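Gruris Bin Picking Cell - Set-up and Care Guide
Section 4: Seating the bin and checking the gripper's reach 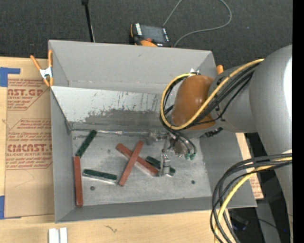 Figure 4-1. Gripper lowered into the right half of the bin, with red and green blocks on the bin floor.

If you have come straight from Section 3, your arm is mounted, powered and homed, and the hard part is behind you. Now we get to the bin, which looks like the simplest piece of the whole cell and is the one most of our support calls end up being about. A bin that has crept over by even a little will send the fingers into a wall sooner or later, so please take your time with this part. Set aside 40 minutes the first time through. Once you have done it a few times you will need a good deal less.

Before you start

You will need the two spring clamps, the set of test blocks, a soft cloth and the Vindero reach sheet from the back of your binder. Keep the handheld control where you can get to its stop button without leaning over the bin.

CAUTION: Stop the arm and wait for the joints to lock before you put a hand inside the bin - even for a moment, even to straighten one block.

4.1 Seating the bin

1. Raise the arm to its park position and stop it.
2. Wipe down the tabletop where the bin will sit. Crumbs of tape and sawdust love to hide there.
3. Set the bin down with its open side up and slide it gently until it meets your layout marks.
4. Put one spring clamp on the left rim and the other on the right. Squeeze the handles fully open before you let the tips down, so they don't drag across the paint.
5. Push on each corner of the bin with your palm. If it rocks, take the clamps off and begin again at step 2.

Note: Scratches and dark scuffing on the inside walls are normal wear and won't upset the picking program. A dent you can feel with a fingertip is another matter, and a dented bin should be swapped out.

4.2 Checking the cables

6. With the arm still stopped, follow the cables along the wrist with your eyes and then with your hand. They should have enough slack to form easy loops when the wrist turns.
7. Look for any loop that could hook over the rim of the bin. The lower right corner is the usual trouble spot, so look there twice.
8. Check that the small connectors at the gripper are pushed all the way home. Please don't tug on the thin cables to test them.

4.3 Checking the reach

9. Drop the test blocks in by hand and let them land as they like. A few should cross or lean on each other, as they would in real use.
10. Step back, load program 326 and set the speed to 15 percent.
11. Run the program one move at a time. Watch the finger as it comes down, and stop right away if it touches a wall or presses on the bin floor.
12. If it does touch, write down the move number, raise the arm and turn to the height table in Section 6.
13. When all 21 moves have run clean, bring the speed back up in small steps.

Go through 4.2 again whenever the gripper has been off the arm, and 4.1 any time the bin has been bumped.

Last updated: August
Gruris Customer Care - contact your service desk | © Gruris. All rights reserved. | Back to top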